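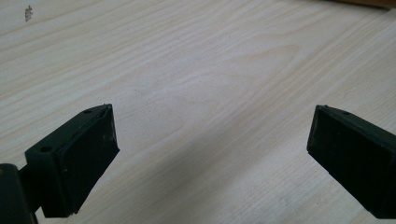
FOR IMMEDIATE RELEASE

05/06/2026

Vellusley Furniture Repair Fair moves to the Cabello Hall, doubles its opening hours

VELLUSLEY - Got a wobbly chair? A table with one short leg? Bring it along. The Vellusley Furniture Repair Fair is back this September, in a bigger building, with longer hours and a new finishing room run by Ladeck, the furniture workshop on Mill Road.

Entry is free. Repairs are free too, apart from parts. Glue, screws and sandpaper are on us. New hinges, casters and drawer runners are sold at cost from the parts desk by the main door.

Last year's fair took in 422 items over one weekend and sent 435 visitors home with a printed care guide. The line went out the door and down the steps by mid-morning and plenty of people gave up waiting. Sorry about that. Hence the move.

What's new

The Cabello Hall. Ground floor all the way through, wide doors at both ends, loading bay at the back. No more carrying dressers up the steps of the old library. Parking for 62 cars, plus drop-off space right outside the bay for anything heavy.

Longer hours. Doors open 9am to 7pm both days. Last year it was 10 to 3, which was not enough for anyone. Last repairs are taken in at 5:30pm so the benches can be cleared.

Bookable slots. You can still just turn up, but half of the bench time is now set aside for bookings. Booking opens on the fair's web page in the summer. One item per slot please. A set of dining chairs counts as one item if they all have the same problem.

The finishing room. Ladeck will be showing visitors how to clean, sand, oil and wax bare wood, with short sessions starting on the hour. Bring a small piece of your own or practice on one of the offcuts. Old clothes are a good idea. Aprons available but they run out.

Short talks. Fifteen minutes each, in the side room, no booking. Subjects so far: telling veneer from solid wood, getting rid of white rings and water marks, when to strip and when to leave well alone, how to reglue a chair joint so it stays glued. A full timetable will go up nearer the time.

What we can fix

Loose joints, split seats, stuck drawers, missing knobs, sagging shelves, scratched tops, doors that won't shut. Small upholstery jobs such as drop-in seats, if you bring the fabric. Cane and rush seats can be looked at and priced but not done on the day.

What we can't

Anything with live woodworm. Please do not bring it in, even wrapped. Send a photo through the web page instead and someone will tell you what to do about it. Also no electrics, so no recliners with motors and no lamps. No glass cutting. Garden furniture is fine if it's been hosed down first and is dry.

Painted pieces are welcome but old paint will not be sanded in the hall. If you think a piece was painted a long time ago, say so at the check-in desk.

The Pumodmont Swap

Also back by popular demand. Pumodmont, the salvage yard out past the canal, is hosting the swap area again, this time under cover in the loading bay. Bring a piece of furniture you no longer want, take one home. Tickets are given out at the bay and each ticket is good for one swap. Pieces must be clean and able to stand up on there own. Anything left over at close on the second day goes back to the yard to be broken down for timber.

No mattresses. No office chairs this year either, we were still finding them in October.

"We'd like people to stop thinking a scratched table is a finished table," said a spokesperson for the fair. "Most of what came in last year needed an hour, some glue and a clamp. One dresser came in on a sled. We would like to avoid that this year so please use the loading bay."

Families

There is a low bench for kids from 8 up, next to the cafe. Sanding blocks, pegs, simple stools to put together and take home. An adult has to stay. Stool kits are $3 each and limited to one per child. Younger ones are welcome in the hall but not in the finishing room.

The cafe does soup, rolls, coffee and cake all day. Card or cash.

Getting there

The Cabello Hall is a short walk from Vellusley station, left out of the main exit and straight on past the post office. Buses stop across the street. Step-free access at front and rear, accessible restrooms on the same level. Dogs on leads are ok in the hall and the bay, not in the cafe.

Can't carry your piece? There will be a limited pick up service inside the town limits for people without a car. Ask when you book. It's first come first served and it does fill up.

Helping out

We need people with bench skills, and people without them to run check-in, move furniture and make tea. Half-day shifts, lunch included. Sign up using the form on the web page. Toolboxes can be locked in the hall overnight.

Donations of clamps, hand planes and unopened wood glue are very welcome and can be left at Ladeck during shop hours untill the end of August.

Media

Press are welcome on both days from 8:30am, before the doors open, which is the best time for pictures of the benches. Please sign in at the front desk. Interviews can be set up in advance through the press contact form on the fair's web page. Exact dates and the talks timetable to follow in a second release.

ENDS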